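Zurnthorpe opens recording room in Nulbridge to teach robots by demonstration

NULBRIDGE, February – Zurnthorpe, a company working on automation for kitchens and canteens, has started regular work in its new recording room in Nulbridge. In this room, trained operators guide pairs of robot arms through everyday handling tasks, and every movement is saved as an example for the company's learning system, Starkine.

The room has 8 stations and 59 people have completed the operator course until now. Each operator works in sessions of 80 minutes, followed by a break. The first tasks concern dishes: picking up a plate, separating two dishes which lie together, and placing them in a basket for the dishwasher.

"Many people think that a robot learns from a very large number of perfect movements," said Kartini Sembiring, who leads data collection at Zurnthorpe. "We need good movements, of course. But we also need the cases where the operator approaches from a bad side, stops, and tries again. If we delete all these moments, the system does not know what to do when the same thing happens in a real kitchen."
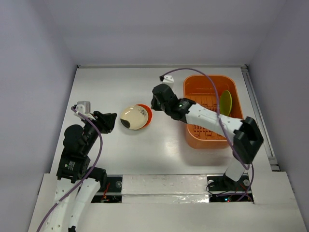

Starkine learns from the camera pictures and from the positions of the joints, which are stored together for each moment of a demonstration. For this reason the small cameras are mounted on the arms, close to the grippers, and move with them. The starting position of the dishes is changed between recordings. A bowl may be placed exactly in the center of a plate, or a little to one side, as with the cream-colored bowl on the orange-red plate, and the basket may already hold a plate standing against its wall. The operators receive a short list of starting positions at the beginning of each session, but they are free to decide which arm will move first.

After recording, each example is watched by 2 reviewers. They mark the start and the end of the task and write a short note if a dish was dropped or if a camera view was blocked for a long time. Examples with a technical fault, for instance a missing camera signal, are removed. Examples with a human mistake are kept and receive a separate mark.

The stations were assembled together with Zanetti, a workshop in Nulbridge which also takes care of repairs. According to Zurnthorpe, the next group of tasks will include cups and cutlery. New operators can apply for the course at the reception in Nulbridge, and previous experience with robots is not required. Visits for journalists are possible on Tuesday afternoons by appointment with the Zurnthorpe press office.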